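An Afternoon at the Stolari Open Day

The flyer promised "the future of the home kitchen," so I drove 100 miles to see it. The Stolari open day is held every May in the old Pramo warehouse, and it's mostly people selling cookware to people who already own cookware.

I started at the enamel stand. Everything was "camp tested," though the man there couldn't tell me which camp. A speckled mug was $34 last time I bought one for my sister, and that one chipped by Labor Day.
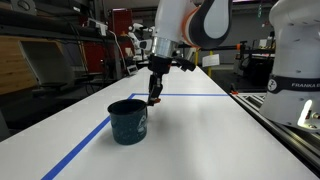

Abimbola Ibrahim thought I was being unfair, and told me over the coffee line that her enamel set had lasted 6 years with nothing worse than a scratch. Fine. She also washes hers by hand, and I'm not going to.

The Loureiro knife demo ran twice. I watched both and the tomatoes were very soft. Any knife gets through a soft tomato – bring a stale loaf next year and I'll stay for the pitch.

Lunch was a cheese roll and a long wait. Parking was free, as advertised, and a muddy walk from the door. I left with 2 dish towels and a Zorkine catalog I didn't ask for.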